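Why a crowded table is hard to tidy

A table is a flat surface held at a fixed height. Flat surfaces collect objects, as anything put down on them stays put. Tidying means giving each object a place and moving it there.

Start by sorting. Objects can be grouped by shape, by material or by use. Pens and brushes are long and thin, so they store best upright in a holder. Each one then takes up very little of the table, and its top end is easy to grasp.
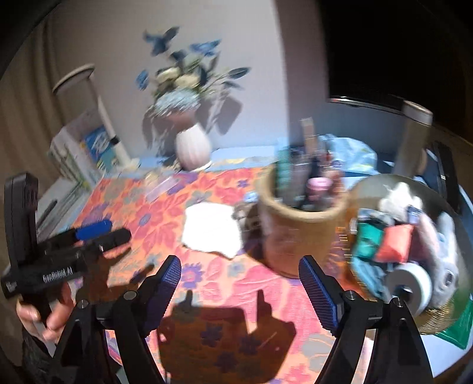
A basket works differently. It holds objects of mixed shapes in a heap. Soft things such as cloth and pouches change shape to fill the gaps. A roll of tape is stiff and keeps its shape, so gaps remain beside it. Large objects should go in first and small ones last.

Fabric can also be squeezed. Most of a soft toy is air held between fibres. When the toy is pressed, some of that air moves out and the toy becomes smaller. When it is let go, the fibres push back.
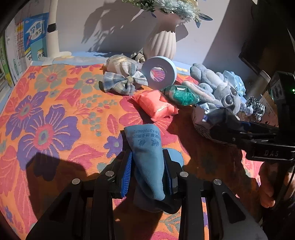

Soft and stiff objects on a flowered tablecloth.

Try it: find 2 soft objects and 2 stiff ones. Put them all in a box and mark the height of the heap. Take them out, change the order and measure again.

Workis Science Pages, sheet 31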